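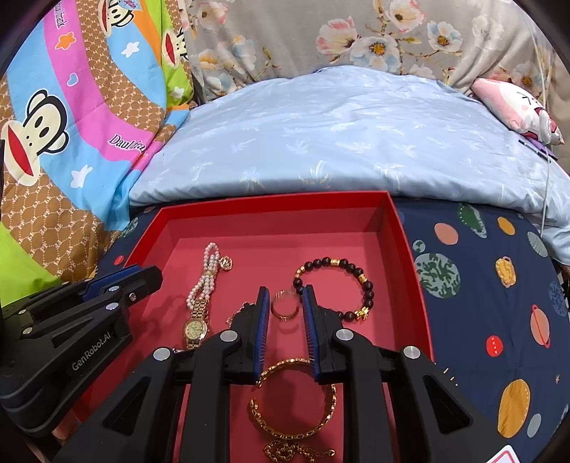 Chapter 6
When the Grip Lets Go: Faults in Small-Part Handling

Start with jewelry. Thin rings, chains in a heap, beads on a string - all hard to hold, all easy to lose. A gold band standing upright between two ribbed pads looks like a solved problem. Maybe. One instant tells you where the fingertips are and nothing about force.

The Wirnham case, which we come back to all chapter. A sorting cell at the Trultendale returns depot, two grippers working over one shallow tray. In December it logged 3,768 picks. 457 were marked as drops. Bad enough. Then the staff checked the trays by hand and found bent links and chipped beads on picks the log called good.

What went wrong, in short:

- Pad wear on one finger only. Grip went crooked, thin parts rolled.
- Force limit set for watches, left alone for chains.
- Second gripper allowed into the tray before the first was clear.
- No stop when a hand came in. The worst one by far. A worker reached for a snagged chain and got a pinched finger.

The Saarela controller did what it was told. Nothing in its settings said hands could be there, so it closed. Keep that in mind when you get to Section 4, on guarding and safe stops.

Before you read on - look back at the opening photo. A hand low on the left, under one of the grippers. Where are the pinch points? Check the fingertips first, then the pivots on the linkage. Write your list down, you will need it agian for the Gerkeo exercise.

Terms to know: slip, pinch point, force limit, shared workspace, false good.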